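The Spare Bed Folding Pages: Cream Things

Hello again! February is when I go through the winter drawers, and this year I've been making myself do it on the spare bed and not on the sofa in front of the telly, where everything ends up in a heap and the cat gets involved. The bed is the right height, it's got plenty of room, and the cover with the roses on it (a present from my aunt Thérèse Zacharias, who has never in her life bought plain bedding) is a lovely cheerful thing to look at while you work.

I'm only doing the cream and off-white bits on this page. The darks are getting a gallery of their own once I've faced the sock bag.

Cream on lavender, with a good long edge turned over on itself:

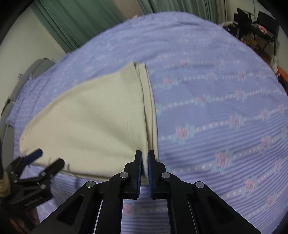
My old way was to fold everything in half, then in half again, and hope. It made lovely fat squares that fell over the moment you took one out of the middle. Muchen Qian from my Saturday sewing group put me on to folding in long narrow strips first and only then bringing the ends in, and I've been converted. It takes a bit longer -- I'd say the first evening I was slower than a toddler -- but the drawer shuts now, and I can see what's in it.

A few things I've picked up along the way. Smooth from the middle out towards you with the flat of your hand. Do the thick, fuzzy stuff first while you've still got the patience for it. Snip any dangly threads as you find them and don't pull, I lost half a hem on a Vosten jumper that way and I'm still cross about it. And keep a little dish for the snippings, or you'll be finding them on the carpet until Easter.

The drawers themselves are a Hinanier chest, second-hand, six of them and all a bit sticky. A rub of candle wax along the runners sorted the worst two.

Laid out flat, with a few soft wrinkles and the roses along the top:

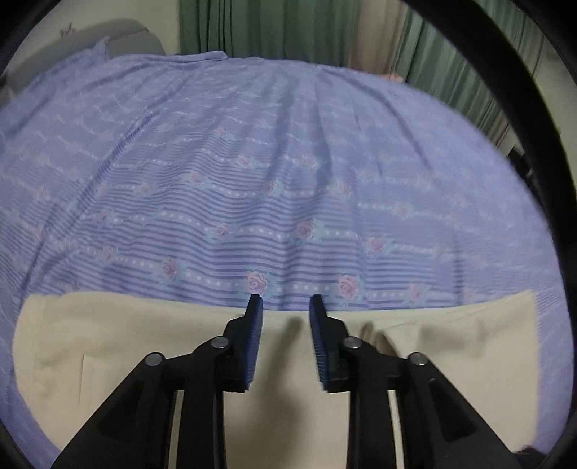

Do you iron before you fold?

Only shirts and pillowcases, and then only if someone's coming to stay. For anything soft I give it a good shake, lay it down and press the creases out with my hands, and whatever's left drops out when I wear it.

Next up is the airing cupboard, which is mostly towels and one enormous Pollider blanket that I've never once managed to fold the same way twice. If you've got a method for big blankets, do leave it in the comments!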